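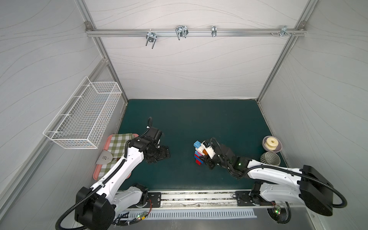 Hokberg Night Shows: a dataset of evening programmes in leisure parks

Version 3, updated in September

Contents

The dataset lists 794 evening shows from 69 amusement and leisure parks. An evening show means any programme with a published start time after 18:00, for example fireworks, fountain shows, lantern parades and boat processions. Concerts by visiting bands are left out, also when the park sells the ticket.

Files

shows.csv has one row per show. parks.csv has one row per park. dates.csv has 2,961 rows, one for each change of start time which we could find in a printed or online programme.

Columns in shows.csv

show_id: a number, never used again after a row is deleted
park_id: refers to parks.csv
title: in the language of the park
title_en: our own translation, empty if the title is already English
first_season, last_season: year only. If last_season is empty, the show was still in the programme when we last looked
type: fireworks, water, parade, projection, mixed
length_min: the length as announced by the park, without the waiting time
replaces: show_id of the show which had the same place before it

How the data was collected

The first version came from the park leaflets in the Paiva collection, typed by hand. Later the online programmes were added with the Akar reader, and each row was then compared with the page by one person. For 162 shows we had only a leaflet and no second source. They have the value "single" in the column source_check.

Known problems

Farewell seasons are difficult. Some parks announce a last evening and then continue for several weeks, and in this case we keep the later year. The type "mixed" was used too freely in version 1 and is not yet corrected for the parks in the Andik group. Start times are local and do not contain the summer time change.

Licence and corrections

You may use and share the files if you mention Hokberg Night Shows. Please send corrections as an issue, with the show_id and a link or scan of the programme. Corrections from memory are welcome too, but they wait in notes.txt until a source is found.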